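Open Day Walkthrough Checklist: Robot Demonstration Area
Binley building, ground floor
Date of inspection: December 2, 2024
Inspected by: Wilma Ogilvie
Area lead: Iona MacRitchie

Marks used: OK, FIX (must be closed before doors open), NOTE (comment only), N/A.

This checklist covers the towel folding demonstration and the visitor space next to it. The kitchen demonstration upstairs has its own sheet. Comments from the September visit were carried over where they were still open.

1. ROOM AND ACCESS

1.1 Main door opens fully and is not blocked. OK

1.2 Second exit unlocked from the inside. OK

1.3 Exit signs lit. FIX
Comment: The sign over the second exit was out. Building services has the request. Do not admit visitors until it is lit.
Closed at 11, new lamp fitted. W.O.

1.4 Floor clear of cables in the visitor area. FIX
Comment: The extension lead for the display screen crossed the walkway. It has to go along the wall under a cover. Tape is not enough. We wrote the same thing in September.
Closed. Lead rerouted, cover fitted. I.M.

1.5 Wheelchair route from the door to the viewing line. OK
Comment: Checked with the wide chair from reception. The turn by the coat rack is tight. Rack moved back to the wall.

1.6 Room limit posted at the door. OK
Comment: Limit is 18 visitors at a time, not counting staff. The host at the door keeps the count.

2. BARRIER AND VIEWING LINE

2.1 Barrier in place on all open sides of the cell. OK

2.2 Arm cannot reach past the barrier at full stretch. OK
Comment: Tested at slow speed with the joint limits on. Closest approach to the barrier was 340 mm, measured from the fingertip. The Fileo layout sheet still shows the old table position. Use the marks on the floor.

2.3 Gate switch stops the arm when the gate opens. OK
Comment: Tried three times, once in the middle of a move. The arm stopped each time and did not restart when the gate closed. Restart needs the button on the panel.

2.4 Lower rail fitted for small children. FIX
Comment: Missing on the window side. A child could get an arm through.
Closed. Rail taken from the store and fitted. I.M.

3. ARM AND CONTROLLER

3.1 Base bolts checked with torque wrench. OK

3.2 Emergency stop at the operator's position. OK

3.3 Emergency stop at the host's position. OK
Comment: The button works, but the host could not reach it from the spot marked for the talk. The mark has been moved closer. Hosts should stand on the new mark, even if they did the September visit from the old one.

3.4 Speed limited to demonstration setting. OK
Comment: The setting is under the Kolev profile in the controller. It does not stay selected after a power cycle. Operator to confirm it out loud to the host after every restart.

3.5 Controller cabinet closed and locked, key with operator. OK

3.6 Fan intake clear. NOTE
Comment: Lint on the filter. It was brushed off during the inspection. Towels shed more than the shirts did, so look at it again at the midday break.

4. GRIPPER AND WORK SURFACE

4.1 Fingertip pad seated, no sharp edges. OK
Comment: Ran a gloved hand over it with the arm powered down. No snags on the glove.

4.2 Screws on the finger linkage tight. OK
Comment: Went over all of them with the hand driver. One on the lower knuckle took a small turn. The others did not move.

4.3 Cable at the gripper secured, connector fully in. OK
Comment: Check this one again after lunch. The cable should have enough slack to let the wrist turn without pulling on the connector.

4.4 Table surface clean, nothing on the towel before a run. OK
Comment: No pens, badges or clips. Visitors like to hand things over the barrier to see if the arm will pick them up. The host should say no before the first run starts.

4.5 Approach height over the towel. OK
Comment: The tip should come in low near the edge of the towel without pressing it into the table.

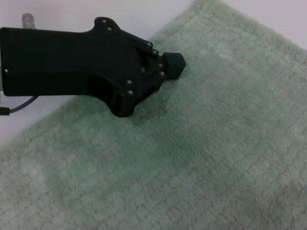
Item 4.5. Gripper tip just above the green towel, near its top edge.

4.6 Towel laid within the start area. NOTE
Comment: It does not need to be square to the table. The program takes it at an angle. If the edge is folded under, stop and lay it again by hand with the gate open. Do not reach over the barrier to straighten it.

4.7 Pinch points explained to staff who will stand inside the barrier. OK
Comment: The gaps between the finger plates are wide enough to catch a fingertip. Both operators have been shown where. Nobody puts a hand on the gripper while the panel light is on.

4.8 Spare towels on hand. OK
Comment: Kept in the bin behind the operator. Visitors may feel a spare towel. The one on the table stays there.

5. RUNNING THE DEMONSTRATION

5.1 Full dry run with host and operator. OK
Comment: Done twice. The second run was stopped on purpose with the host's button so the host could practice what to say.

5.2 Talk fits the slot. NOTE
Comment: The slot is 21 minutes with questions. The dry run went over. Iona will cut the part on how the grip force is set and leave it for people who ask.

5.3 Host knows what to say after a failed fold. OK
Comment: Say that it missed, and let the operator reset. Don't talk over the operator.

5.4 Noise level at the viewing line. OK
Comment: Normal speech can be heard. Turn the display screen sound off during the talk.

5.5 Visitor button for starting a run. FIX
Comment: The Fumumetti start box was wired so that a visitor could start the arm without the operator holding the enable switch. It must not be used like this. Either rewire it or take it off the stand.
Closed for the open day. Box removed. Rewiring stays on the open list. W.O.

6. PEOPLE AND PAPERWORK

6.1 Operator and host named for each slot. OK

6.2 First aid box in the room, seal unbroken. OK

6.3 Fire extinguisher in date. OK

6.4 Risk assessment on the clipboard by the panel. FIX
Comment: The copy on the clipboard was the old one, from before the table was moved.
Closed. New copy signed and put up. I.M.

6.5 Notice about photos at the door. OK
Comment: Visitors may take pictures from the viewing line. No flash.

6.6 Clothing and hair for staff inside the barrier. OK
Comment: Lanyards off. The new staff lanyards do not break away when pulled, so they stay outside the gate.

STILL OPEN AFTER THE OPEN DAY

Start box wiring (5.5). Owner: Iona MacRitchie.
Kolev profile to load by default at power on (3.4). Owner: Iona MacRitchie.
Fileo layout sheet to be redrawn with the new table position (2.2). Owner: Wilma Ogilvie.

RESULT

Demonstration area passed for visitors once all FIX items were closed as shown. The pass covers towel folding only, at the demonstration speed, with the barrier as laid out on the floor marks. Any change to the gripper, the table or the program needs sections 2 to 4 done again.

Signed: W. Ogilvie
Countersigned: I. MacRitchie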